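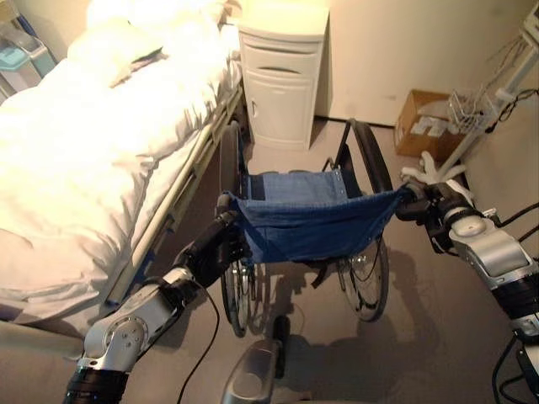 Folding wheelchair kept next to the bed: where do you all put yours?

Posted in: Caring at Home > Equipment and Furniture

grainne_e
December 12, 2021
Hello all, long-time reader and very occasional poster. We've just turned the downstairs dining room into a bedroom for my mum, who is coming to us from Lutau in the new year, and I'm going round in circles about the layout. The hospital bed has to go against the long wall and that's settled, the white cabinet is up by the pillow end so she has a drawer for her glasses and tablets, and then there's the wheelchair, a folding one with the blue fabric seat. At the moment I've got it standing alongside the bed rail, and it looks grand, but it does eat the floor and I keep barking my shins on it. There's also a cardboard box in the corner that I haven't had the heart to unpack (her ornaments, mostly, and a clock I've never liked!).

So do you leave the chair open beside the bed, or fold it every time and put it somewhere else? I have 80 cm between the rail and where the commode will be going.

tandgate_stu
Leave it open. We folded ours religiously for the first month and then I noticed I was the one doing all the folding, at two in the morning, in my socks. It lives next to the bed now with the brakes on and the whole house is calmer for it.

fiachra_c
I'd go the other way, sorry Stuart. With Dad, an open chair by the bed was an invitation. He'd decide he could manage the transfer on his own and off he'd go. We fold it and keep it behind the door, and it takes no time once you have the knack, which is to pull up on the middle of the seat, front and back together, and let the sides come in to meet each other. Please don't pull at one corner only, you'll have the fabric tearing away from its fixings before long.

tandgate_stu
Fair point about the wandering. My wife can't get up without me so it never came into it for us. But 80 cm sounds tight to me whichever way you go. Could the commode live at the foot end instead?

Imelda U
Hello Gráinne, and good luck to your mum with the move, it's a big thing for everybody. I've looked after people in their own homes for 20 years and I'd say ask the occupational therapist to come and look before you shift any more furniture, they will want to see how she gets in and out and which side is her better side. The chair goes on the better side, that matters more than the tidiness.

One thing about fabric seats. They're made to give a little, but do keep an eye on it, and if she'll be sitting for long stretches ask about a proper cushion. My last lady had one and was a different woman by teatime.

grainne_e
Thank you Imelda, I hadn't thought about sides at all! Her left is the stronger. I'll ring the OT in the morning. Stuart, the foot end is where the door opens, so no luck there unless I rehang it, and my husband has already given me a look.

una_od
Can I put in a word for the small front wheels? Carpet fluff and hair get wound round the axle and then the chair starts pulling to one side and everybody blames the driver. I go at ours every 2 weeks with an old crochet hook and a bit of bad language. Also unpack the box, Gráinne. Mam settled so much faster once her own bits were out where she could see them from the pillow.

fiachra_c
Úna's right about the wheels. Not sure about having ornaments on the bedside cabinet though, ours went flying every time he reached for his water.

una_od
Windowsill, then. Or a shelf.

grainne_e
Shelf it is. The clock can go in the hall, facing the wall if I have my way. I'll come back in February when she's had time to get used to the room and let you know where the chair ended up.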